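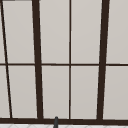 Most people who complain about kitchen robots have never tried to teach one. I spent 33 evenings doing it last winter, in simulation, with a pair of hand controllers and a desk chair that doesn't go low enough. I came away thinking that we are collecting the wrong demonstrations, and that the people doing the demonstrating should have more say in which ones get kept.

The work is simple to describe. A kitchen is drawn on the screen. You move your hand and the arm moves. You squeeze and the gripper closes. The system records what you did, and later a model is trained to do the same kind of thing on its own. The project I worked on is called Plilis, and the kitchen tasks were written by Senyo Tsikata, who has a good eye for chores that sound easy. Clear the sink. Put the food on a plate. Move the plate to the counter.

They aren't easy by remote control. You have no feeling in your fingers. You judge depth by looking, and when the view swings up you may get nothing but window panes and the top of a faucet until you find your way back down. A beginner spends half of each attempt just getting the hand to where a child would have put it without thinking.
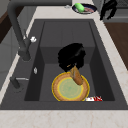 Bread in the gripper over the sink, in the simulated kitchen.

Here is my complaint. By the end of March our group had recorded 846 attempts, and 694 of them passed the filter. The filter liked short, smooth runs that ended with the object in the right place. It threw out long ones. It threw out most of the runs where somebody dropped a thing, went back for it, changed the angle and tried again.

I understand the reasoning. Elikem Essien, who set the rules, told me that a model copies whatever it sees, so if you show it fumbling it will learn to fumble. That's a fair worry. A run where the operator waves the arm about for two minutes teaches very little, and I recorded a few of those myself.

But a recovery is a different thing from a fumble. Take a piece of bread held over a plate at the bottom of a sink. The grip may be too close to one end. The bread may be tilted so that it would land on the rim. A person who knows kitchens sees that and fixes it — lifts a little, moves over, lets go later. That correction is the most useful part of the whole recording. Cut it out and the robot learns what to do from good positions only. The first time it finds itself in a bad one, it has no example to go on.

Mariama Amoah, who recorded more than anyone else in the group, made this point before I did. She had cooked in a school cafeteria for years and her runs were slow. She would stop over the plate, look, and shift. The filter rejected a lot of her work for length while it kept runs from younger operators who were fast and got lucky with the landing. She asked for a button that would let the operator mark a run as "slow but worth keeping." It would have taken an afternoon to add. We never got it.

There is also the matter of clutter. Some people would like every training kitchen to be tidy, with one object and one target. I would go the other way. Real sinks have wrappers in them. Real counters have a second plate with something else on it. If the operator has to work with those things nearby, the recording shows how a person does that, and you can't get it from a bare counter.

I'd make 4 changes. Keep the recoveries and label them. Let operators flag their own runs, good and bad. Stop paying by the number of accepted attempts, as that pushes everyone toward the easy grab. And hire some people who have washed a lot of dishes, even if they have never held a game controller. They learn the controller in a week.

Akua Aryee, who read a draft of this, thinks the labeling would cost more than I expect. She may be right about the cost. I would still spend the money there before I spent it on another batch of quick, clean runs.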